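Boletim da Brirovum, segunda-feira, 15 de fevereiro

Novo horário da cantina e mudança de fornecedor

A cantina do edifício Vidmar passa a servir almoços entre as 11h45 e as 14h15. O alargamento foi pedido por quem trabalha no turno da manhã e até agora só conseguia chegar quando a sopa já tinha acabado. O bar do piso de baixo mantém o horário de sempre e continua a fechar às 17h.

Muda também o fornecedor. O contrato anterior terminou no fim do ano e a Godetti ficou com o serviço, depois de uma consulta a três empresas. A equipa da cozinha é a mesma. O que muda é a origem dos legumes e do peixe, o pão, que passa a ser cozido no local, e o café.

A refeição completa fica a 6 euros e inclui sopa, prato, pão, água e fruta. Quem preferir só sopa e salada paga menos; a tabela está afixada junto à caixa. O prato vegetariano deixa de precisar de reserva na véspera. As dietas por indicação médica continuam a ser marcadas até às 15 horas do dia anterior, no balcão ou pela extensão interna da cozinha.

Em janeiro foram servidos 1.661 almoços, mais do que em qualquer mês do ano passado. As filas maiores formam-se logo depois do meio-dia, sobretudo às quartas, dia de bacalhau. Pede-se a quem tenha horário flexível que evite essa meia hora.

Os cartões antigos são aceites até ao fim de fevereiro. O saldo passa para o cartão novo no momento da troca, que se faz na receção com o documento de identificação. Os colegas de Jodedthorpe que venham em visita podem pagar em dinheiro ou com cartão bancário e não precisam de registo.

As marmitas continuam a ser permitidas na sala do fundo, que tem agora dois micro-ondas novos. O frigorífico é esvaziado à sexta-feira ao fim da tarde e tudo o que não tiver nome e data vai para o lixo.

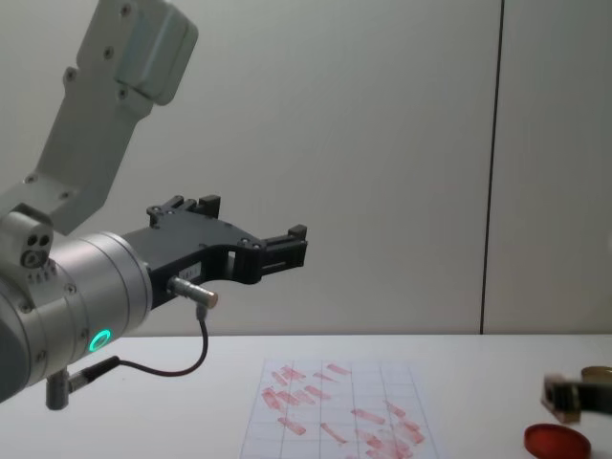

Uma leitora do boletim escreveu a perguntar se a sopa podia voltar a ter uma opção sem batata, como havia antes do verão, e se era possível publicar a ementa logo na sexta-feira anterior. A Godetti aceitou as duas coisas. A sopa sem batata regressa às terças e quintas, e a ementa passa a sair na sexta, na página interna e à porta da cantina.

Outras sugestões podem ser deixadas na caixa ao lado dos tabuleiros.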